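Notebook entry, 2019-09-08
Subject: Larkix arm kit from Kolleris, trial unit under review

Mounting plates checked and bolts retightened before the session. Firmware left as delivered. Trial set 4 opened on the green marble-patterned surface.

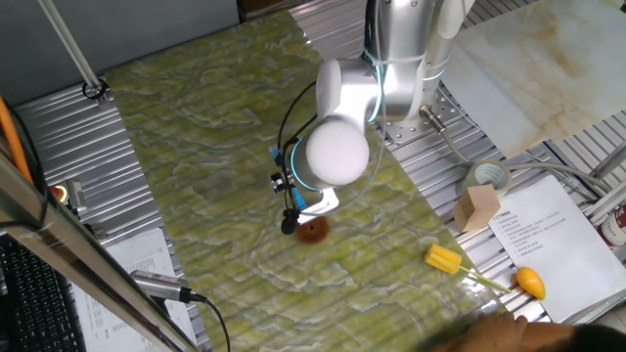
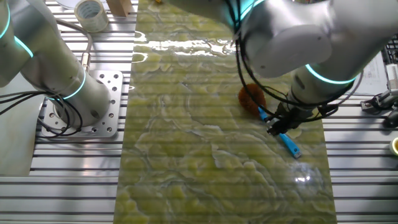 Larkix trial, green work surface, cyan joint rings lit.

Cable routing at the wrist remains a concern — a shorter harness has been requested from Kolleris. Log closed at entry 236. Purchase decision deferred to November.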